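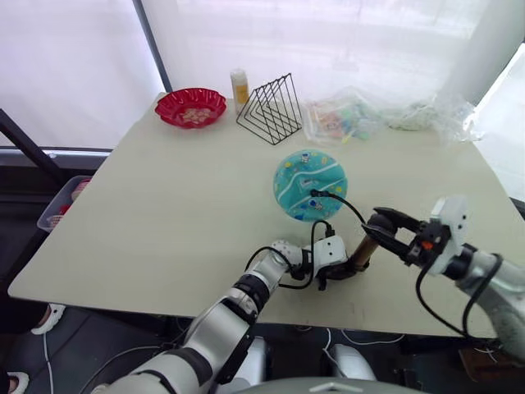

### 4.3 Does a small mat stay neat?

Rafferty's storage guide holds that a soft mat is the easiest thing on a shared table to put away. We doubt it. The guide timed 90 foldings on bare tables, and few tables are bare. Sheehan's reply to the guide makes the same complaint.

A mat with a cord is a harder case. The surface pattern adds another problem, as a crease tends to run straight through the printed figures, and the guide takes a flat print as its sign of a good fold. 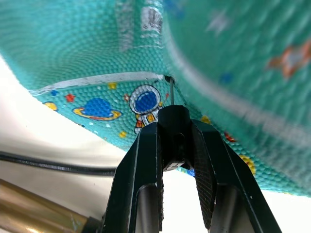 **Figure 3.** Folded teal mat, raised-bump surface, with astronaut and ringed planet.

Of our 154 trials in the Clurivton set, we scored only those in which the cord was left attached. The guide drops such trials without comment, which makes its claim look stronger than it is. 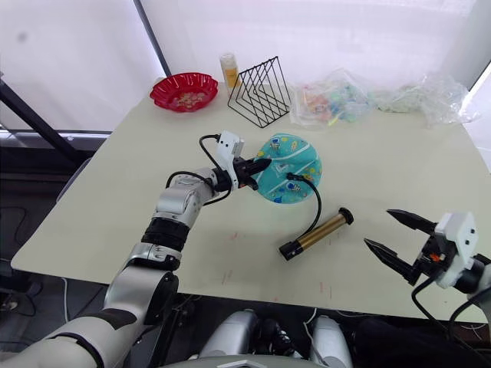
**Figure 4.** Round mat on the tabletop, with its cable leading to a gold-colored cylinder.

Whether the guide's ranking holds for larger mats is an open question. Its data can't settle it, and neither can ours.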